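Can any machine fold laundry and make a bed yet, at a price a normal person would pay?

Posted by Carola Brandes in Home & Household

I run a small guest house in Brultgate with 6 rooms, and the laundry is the part of the job I would most like to hand over. Washing and drying are fine. What takes the time is everything after that: sorting, folding, getting the covers back on the beds and square. My brother-in-law keeps telling me that robots do this now. I looked and found plenty of videos but not much I could buy. Has anyone here used a folding machine or a robot for this kind of work? I can spend something but not the price of a car. We have one utility room on the ground floor and the stairs are narrow.

3 replies

Musa Igwe

Short version: flat things yes, if you have the volume. Clothes sort of. Beds no.

I worked for four years at a hotel laundry that had a Voß ironer and folder for sheets. It did 300 sheets on an ordinary morning and did them well, but two people stood at the front feeding in the corners by hand. The machine never picked a sheet out of a cart. It was as long as a delivery van and needed its own power supply.

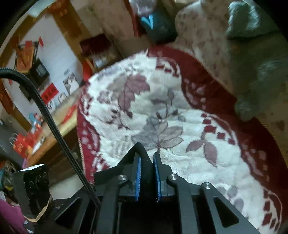 Picking up is the hard part, and it's why your brother-in-law's videos mostly start with the shirt already laid out flat. A rigid box has the same shape every time you reach for it. Cloth doesn't. Take a piece of black fabric over a thick printed blanket: two narrow jaws can pinch a fold of it and hold on, but the fold says nothing about whether you've got a sleeve, a hem or the middle of the back. A person finds that out by feel and by shaking the thing. A machine has to work it out from whatever is hanging in view, and it often has to let go and try again. Add a patterned cover underneath and finding the edges gets harder still, although black on a light print is one of the easier cases.

There are research arms that fold towels and T-shirts from a pile. The ones I've watched in person were slow. I timed one at almost 4 minutes for a towel, and a helper had to step in once. That was last November, so it may be quicker now.

For six rooms I would not buy anything yet. Fitted mattress protectors, one sheet size for the whole house and a proper folding table will save you more time.

Hartmut Hagedorn

We bought a Staleo shirt folder for the shop, 900 used. You clip each shirt on and it folds it. By the time you have clipped it you could have folded it. Sold it again. Don't bother.

Uwe Weidemann

I agree with Musa on most of it but would split the bed job up, because it isn't all one task.

Clearing the bed comes first. Somebody has left a sweater, a charger or a bag on the cover, and it has to come off before you can pull anything straight. That is pick and place, and it's the piece I'd expect to see done by a machine soonest, since it doesn't matter much how the item is held as long as it gets moved. 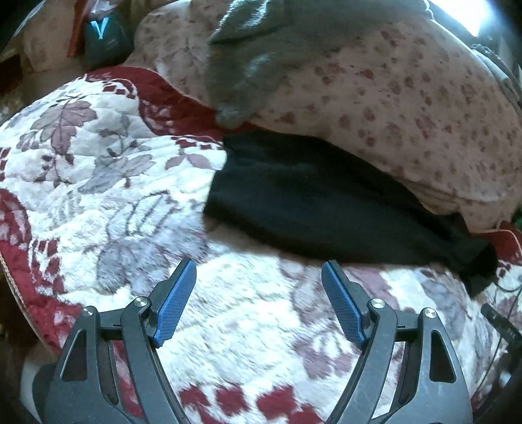
Straightening comes second and is a lot worse. A heavy quilt has to be pulled from both sides at once, and you walk around the bed while doing it. One arm on a fixed stand can't do that. Two arms on a wheeled base could in principle, but you mention narrow stairs, and I don't know of a wheeled base that climbs stairs while carrying two arms.

Pillowcases come third. I wouldn't wait for those.

If you want to spend money on something now, look at the carrying. We put in a small Mudex hoist for the laundry bags at my mother's place and it has been useful every day. It needs a clear drop down the stairwell, so measure that before you call anyone.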